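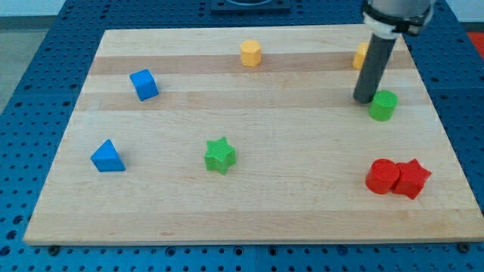
Monday, after supper

Foam blocks everywhere again, and I'm the one who keeps putting them there! I had such good plans for tonight (the letter to Sivley, the mending, the bag of beans that needs shelling) and I spent the whole evening on shapes.

I do like them out on the maple board, though. The strips in that board are never quite the same color, some are nearly cream and some are more like honey, and the two dark stripes toward the back make it look fancier than it is. On the blue table it really pops. I keep thinking I should oil it and then I keep not oiling it. Next weekend, maybe.

The star is still my favorite. Green, five points, and that crosshatched top that I can't stop running my thumb over. The yellow hexagons come second. I tried for ages to think of something to do with the blue triangle one, and all I've come up with is roofs. Put it on top of the cube and you've got a house, a very plain house, but a house. The cylinder could be a tree if you're feeling generous.

What I want is a little set of cards, a shape on each, so the kids at the Zasumia open day can match them up. I cut 3 tonight before the scissors gave up on me. The card stock came in a pack of 50, so there's plenty of room for mistakes, and I've made 2 already (my hexagon had seven sides, don't ask). I also need a bag to carry everything in. The old drawstring one has a hole you could drop a cube through, and I'm fairly sure that's how we lost the orange one in September.

Tea's gone cold. I'm leaving the board as it is and going to bed, and the beans can wait for tomorrow. Must remember to buy scissors.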